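Thulani Mtshali warned me that steering two arms by remote is like buttoning a coat in mittens, and oh, he was right!
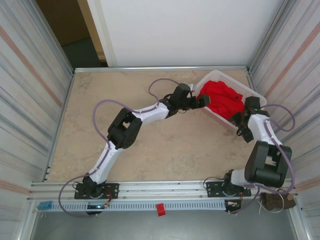
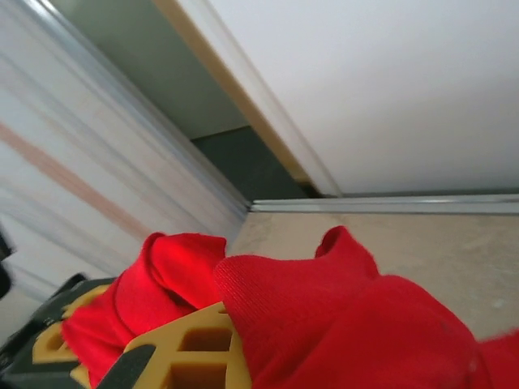
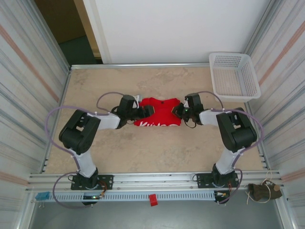
I have 30 runs saved now, and my shoulders ache from the first 2. I rush when I'm tired, so I've been giving myself a long breath before every fold. With the red cloth laid out and a gripper on each side, as in the last photo, that breath helps so much. More in November, I hope, once I'm steadier.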